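Reading time: 2 min
Mar 13, 2019 | By Lenka Baláž

Prevholm opens two-arm sorting cell to visitors at Kostavthorpe site

Prevholm will hold an open day at its Kostavthorpe workshop in September, at which visitors can watch a two-arm robotic cell at work on small mixed parts. Places are limited to 60 per session and there will be 8 sessions.

The demonstration uses toy building bricks in three colours. Bricks are tipped out at the front of the table in no set order and the arms are given the job of sorting them by colour into open containers at the back. The bricks are cheap, easy to replace and awkward to grip when they land on edge, so they make a fair test of grasp planning.

Both arms are mounted on a single rail at the front of the cell and share one work area. Motion is planned by Clirkora, the control software written by Prevholm's own team. Clirkora assigns each brick to one arm before either moves, and holds the second arm back where the two paths would cross. Trials at Kostavthorpe have covered 431 runs to date, each started from a fresh layout.

"We wanted people to see an ordinary run, including the missed grasps," said Lenka Baláž, who leads the demonstration work. "A missed brick goes back into the queue and the cell carries on. Visitors may ask the operator to stop at any point and show the planned paths on the monitor."

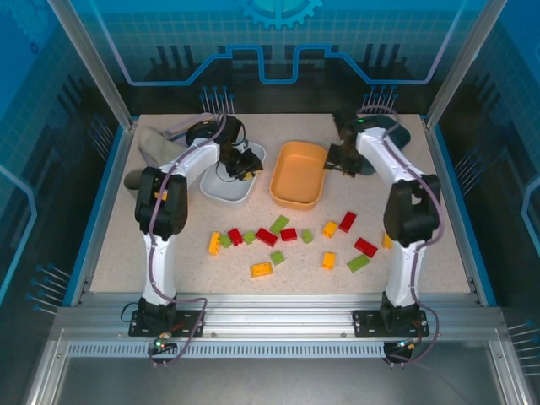 Sessions last about 40 minutes and include a short talk on cell layout, cable routing and gripper wear. Lyimo, which supplies training to small manufacturers in the area, will run a help desk in the entrance hall for firms thinking of a first installation.

Entry is free but must be booked. School groups are welcome from age 11 - one adult to every 8 pupils. Closed shoes are required on the workshop floor.

Contact: Press Office, Prevholm, Kostavthorpe | © 2019 Prevholm. All rights reserved. | Back to top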